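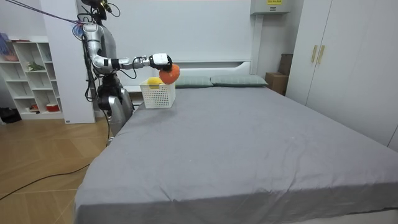

4 min read

Counting breaths, and where the count fails

Sunday, May 21, 2023

I have been keeping a log of my sitting practice. The practice itself is plain: sit, breathe, count each out-breath from one to ten, start again at one. When I notice that I have lost the number, I make a mark on the pad and go back to one. I write the total in a notebook afterwards with the length of the sit.

The notebook now has 278 sits in it. I stopped adding other columns quite early. For a while I also recorded mood before and after, on a scale, and the figures were useless. I was guessing at both ends and tended to give the second number a small lift for having bothered.

What the marks record is worth being precise about. A mark is not a wandering thought. I can think about the gas bill and still count correctly to ten, several times over, with no attention on the breath at all. The counting carries on by itself, in the way that one can read a page aloud to a child and take in none of it. A mark records only that the counting broke and that I noticed. So a page with no marks may describe a very attentive sit or a completely absent one, and the notebook can't tell them apart.

I knew this in principle from a booklet I was given at Skiridside, where I did a weekend retreat. It has one short paragraph on it, under the heading "Sleepwalking". I read it, agreed with it, and carried on treating low numbers as good for months.

Two changes helped. The first was to count on the in-breath for one sit and the out-breath for the next. Switching disturbs the habit enough that the automatic counting fails sooner, and the failure is easier to see. The second was to drop the count altogether for the last part of the sit and only feel the air at the nostrils. I dislike this part. With no number to hold there is nothing to tell me how I am doing, and a good deal of what I had called concentration seems to have been the pleasure of keeping score.

On the question of who is doing the noticing, I have less to say than I expected to. The usual line is that if you can observe a thought, you are not the thought. As an argument I find it weak. My eye can't see itself, but it doesn't follow that everything I see is somewhere outside my body. As an instruction it is fairly good. If I sit and treat each thought as an object that has come up, most of them lose their pull within a breath or two. I am content to use the instruction and leave the argument alone.

The moment of noticing is the only part of the practice I would call strange. It can't be done on purpose. I am lost in some plan, then I am aware of having been lost, and there is no step in between that I can find. I have looked for it. Whatever brings me back does its work before I arrive, and I then take the credit and make a mark on the pad.

Some practical matters, as I had questions after the last post.

Timer. I use Prakis, set to one bell at the start and one at the end. It offers interval bells, which I turned off. I was waiting for them.

Seat. A kitchen chair with a folded blanket. The bench I bought from Trinosari is well made and puts my left foot to sleep.

Length. I count 300 breaths on a long sit, by turning over a bead at every ten. The Frota course recommends 3,000 a week. I tried that through last July and met it, mostly by breathing faster towards the weekend, so I would not set a weekly figure again.

Time of day. Before breakfast. Evening sits have more marks and then, past a certain level of tiredness, none, for the reason given above.

I will keep the notebook going until the pages run out, with one alteration. From tomorrow I will put a small circle beside any sit in which I suspect the count was running by itself. It is a judgement made after the fact and no better than the mood scale in that respect. I still want to see how many circles there are by the end of the book.

Filed under: practice, attention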